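04/05/2026

Quelle bonne journée ! Je l'écris tout de suite, avant d'oublier la moitié des choses, et tant pis si c'est dans le désordre.

D'abord le colis. Il traînait chez le gardien de l'immeuble de Niloufar depuis le week-end, elle me l'a apporté à midi, un gros carton de chez Ranjbar bourré de papier froissé. J'avais commandé en janvier, autant dire que je n'y croyais plus. Rien de cassé ! On a tout déballé par terre dans l'entrée, comme des gamines, et j'ai gardé le papier pour caler les verres le jour où je déménagerai (un jour, un jour).

Ensuite on a parlé du dîner. Panagiotis Xenos vient samedi avec sa sœur, nous serons donc 4 à table, et j'ai envie de faire le bouillon au gingembre, celui qui mijote tout l'après-midi et qui parfume jusqu'au palier. Niloufar vote pour des raviolis en plus. Moi aussi, en fait. On les pliera ensemble vendredi soir, elle a un coup de main formidable, les siens tiennent debout et les miens s'affaissent comme des petits coussins. J'ai noté les courses au dos de la facture :

- gingembre, ciboule, champignons séchés
- farine (la bonne, pas celle du bas du placard)
- 2 blocs de tofu ferme
- vinaigre noir, si l'épicerie de la rue Kaler en a encore

J'adore cette partie-là, presque autant que manger. Penser au repas, changer d'avis, se demander si les bols iront avec le reste !

## La vaisselle

Parlons-en, des bols. Blancs, avec un fin liseré sombre au bord, et la soucoupe assortie. J'avais peur que ce soit un peu sévère, et pas du tout, c'est doux, c'est simple, on a envie d'y verser quelque chose de très chaud. La cuillère est en céramique blanche elle aussi, et je suis capable de manger ma soupe deux fois moins vite rien que pour la garder en main.

Et puis le plateau ! Rose pâle, les coins arrondis, un rebord tout autour, et dans un angle un lapin dessiné au trait, longues oreilles, bouille ronde, avec sa petite bulle comme s'il allait donner son avis sur le menu. Niloufar a crié en le voyant. Les baguettes noires ressortent magnifiquement sur ce rose, je n'aurais jamais pensé à les mettre ensemble.

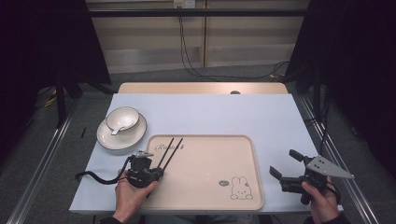 ## Pour samedi

Demander à Panagiotis s'il mange épicé (la dernière fois il a dit oui et il a bu toute la carafe). Laver la nappe. Sortir le faitout d'Osstead, qui est sous l'évier derrière les bocaux.

Niloufar veut qu'on essaie le thé fumé avec le dessert, je suis pour. Reste à trouver le dessert. Des poires, peut-être ? Je regarderai demain au marché, s'il ne pleut pas.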